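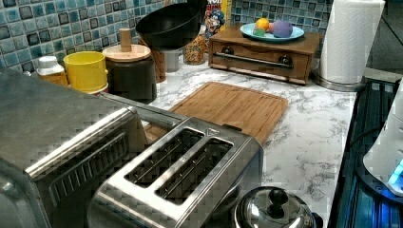
Every spring, usually in May when the kitchen windows finally get opened, I have a good long talk with myself about the kitchen counter. Mine is the sort of counter that collects things, and I suspect yours is too, and over the years I've come to believe that the trouble nearly always starts with the bread. The bread needs a toaster, then somebody wants a melted cheese sandwich and you need something bigger, and before long there's a two-slot toaster snuggled right up beside its large stainless neighbor, with a cutting board lying flat behind it and a row of jars and canisters along the tile at the back. I don't mind that arrangement one bit! It's a working kitchen. But it does want a little looking after, and these are the habits that have kept me on good terms with it.

Start with the crumbs. Unplug the toaster, let it cool all the way down, and slide out the crumb tray over the sink or a sheet of newspaper. If yours has no tray, turn it over and give it a gentle shake (outside on the step, if the weather is nice, and the birds will thank you). A clean, dry pastry brush is lovely for the top edges. Please don't go poking around the wires with a fork or a knife, even with the plug out, as they bend more easily than you'd think. I do this every 2 weeks in the winter, when we go through a great deal of raisin toast, and a bit less often in summer.

While it's unplugged, pull everything forward and wipe behind it. Crumbs love the place where the counter meets the tile. An old soft toothbrush dipped in warm water with a drop of dish soap gets along the grout nicely, and a second pass with plain water keeps it from drying cloudy.

Now, heat. Any appliance that gets hot needs room to breathe, and the booklet that came with it will tell you how much to leave at the back and sides. Don't lay dish towels or paper bags on top, tempting as that nice flat surface is. I used to keep the mail up there, and my neighbor Renji Ebihara took one look and carried the whole pile to the hall table himself without saying a word. I've left it clear ever since.

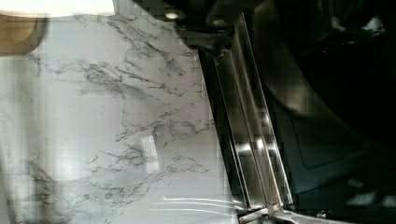
Wiping down a pale counter is harder than wiping a dark one, whatever people say, and the reason is the pattern. With gray veins wandering every which way over white, a smear of jam or a dribble of coffee can sit there all day looking as if it belonged. My trick is to get down low and look across the surface toward the window – the shiny parts catch the light and anything sticky shows up dull. Then run your palm over it, which tells you more than your eyes will. If your counter ends in a ridged metal strip, the grooves want their own attention. Wrap a damp cloth around the edge of a wooden spoon handle and draw it along from one end to the other, then dry it the same way so it doesn't spot.

Be careful about what you wipe with. If you have real stone, keep vinegar and lemon away from it. Warm water and a little dish soap suits nearly everything, and a dry cloth afterward does more for the shine than any spray I've bought. Brushed metal should be wiped along the grain, never in circles.

As for the cutting board, bamboo likes to be washed quickly by hand, dried right off, and stood on its edge until it's dry clear through. After that it can lie flat again. Rub in some food-grade mineral oil when it starts looking thirsty, leave it overnight, and wipe off the extra in the morning. Don't forget the groove around the edge, which is where the tomato juice goes to hide.

The row along the back is the last job, and it's the one I like best, so I make a cup of tea first. 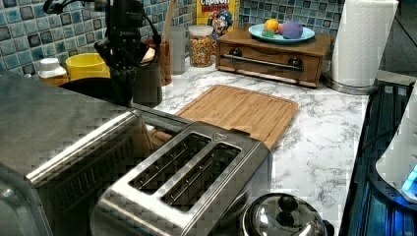

Take everything off, wipe the bottoms (they're always worse than the tops), and only put back what you reached for in the past week. Cereal and grains are fine in clear jars if you eat them up quickly. Spices and oils would much prefer a cupboard, away from the warm end of the counter. Tall spoons and spatulas can stay out within reach, but empty the holder now and then and wash the inside, where a surprising amount of flour settles.

Set things back a hand's width from anything that heats up, with the ones you use daily toward the front. The whole business takes me 40 minutes with the radio on, a little longer if I stop to oil the board.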